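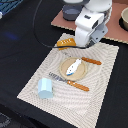

Reply from the Fleltport workshop list: the cable wants to go behind the base before you do anything else. Every arm built on that bench has had the same trouble, and a loop on the working side will catch on something sooner or later. Otherwise keep going, the table-setting idea is a good one for a small arm.

I agree about the cable and it is on the list. The rest of this page is for people who asked how the build was going and wanted more than a one-line answer.

The arm is for clearing and setting a small table with toy dishes. I started on it in May, at home, and moved it to the shared workshop at Fleltport when I ran out of room. I call the project Putis. The page was last updated 24 Jun 2024.

The place setting
Round tan plate, toy fish on top, orange-handled utensils next to it and a light blue cup on its side. Everything sits on a textured placemat with a wavy line pattern. The placemat goes over black cloth, which makes its edges easy to find in the camera view.

The base
The arm is mounted on a reddish-brown board. An earlier base was too light and the whole thing tipped when the arm reached out. If you are copying this, make the base heavier than you think you need and clamp it while you test.

The gripper
White, like the rest of the arm. I went through a few versions of the fingertips. Hard plastic slid off the handles. Thin rubber sheet glued to the inside faces held better, but the glue needs a full night. Closing force is set low so it doesn't mark the toys.

The fish
Hardest thing in the set. It has a curved back and the gripper has to come down across the body, so the angle matters a lot when it is lying diagonally on the plate. The knife is a problem too when its blade is under the rim of the plate. For now I move the plate first and go back for the knife.

Parts and cost
The arm kit came from Amusari and was $294. The power supply and connectors were another $40 from Petersen, who also had the longer bolts I needed for the base. I already had the board and the cloth. The toys were secondhand.

Test log so far
I write down every pickup try in a notebook, good or bad. It is at 608 tries now, over 50 of them on the fish alone. The cup is the most reliable when it is standing up. On its side it tends to roll from one flat face to the next.

Still to do
Reroute the cable behind the base and tie it down. Put a stop on the shoulder joint. Write a routine for standing the cup up. Print a second set of fingertips, a bit wider.

Wiring notes and the settings file are at the workshop in the Putis folder. Please put the folder back on the shelf over the drill press when you are done with it.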